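Refinishing a table top, oil or lacquer?

rosineh
Sanding mine back next month. Oil or lacquer? It gets daily use.

birkside14
Lacquer. Two coats and leave it.

malachy_r
Disagree. Lacquer chips and then you redo the whole top. Oil can be patched.

birkside14
Mine hasn't chipped.

cjwei
I like a pale top with a yellowish edge. 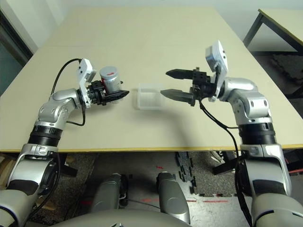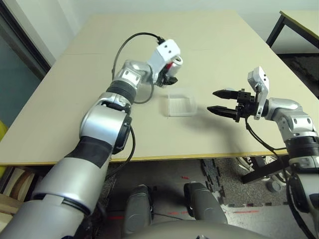
rosineh
How long between coats of oil?

malachy_r
Overnight, longer in November. Wipe off the extra first.

birkside14
Still say lacquer.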